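Robot club gets its hands on the bakery job

16 July 2025

If you've walked past the Bodden building after hours lately and wondered why the lights were still on, it was us. The robot club has been staying late all term, and I've been meaning to write up what we've been doing for the news page, so this is me finally getting on with it.

We're entering the Findura student challenge for the first time this year! The final is in October and every team gets the same sort of brief: pick an everyday handling job and get an arm to do it, start to finish, with no human helping once it's going. One team at the Molska campus has gone for folding napkins (brave). We picked bread. Somebody said it would be easy and we all believed them.

Bread is a nightmare, as we now know. Tins and boxes sit still and have nice flat sides. A roll has no sides at all, and if you grip it too hard you've got a squashed roll, and if you grip it too softly it's on the floor. Our first proper trial run was 400 picks spread over three weeks, mostly so we'd have enough to argue about, and we dropped 73 of them. I thought that was terrible but our tutor seemed quite pleased, and said the interesting part would be sorting the drops by type of loaf. So that's what we've been doing, with a very long spreadsheet and a lot of crumbs.

The long plaited loaves have turned into a project of their own. The arm has to come at them from a different angle depending on which way they're lying, and when there's a roll right up against one, it has to decide where the fingers can go without shoving everything about. Four of us are working on that bit and the rest are on the route the arm takes over to the tray.
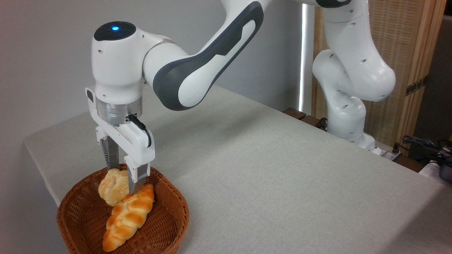 Fingers round the roll, with the plaited loaf next to it in the basket.

Next up is the Seixas round, where we send in our results so far and a written plan, and find out if we're through to October. We've got nearly all of the write-up done, apart from the safety section, which keeps getting passed along the table to whoever came in last (me, this week).

We could do with a few more people too. You don't need to have done any coding, and first years are very welcome. Just turn up at the Bodden workshop after lectures and ask for the bread lot. Stale loaves also gratefully received, the knobblier the better, and please leave them in the crate by the door and not on the desks!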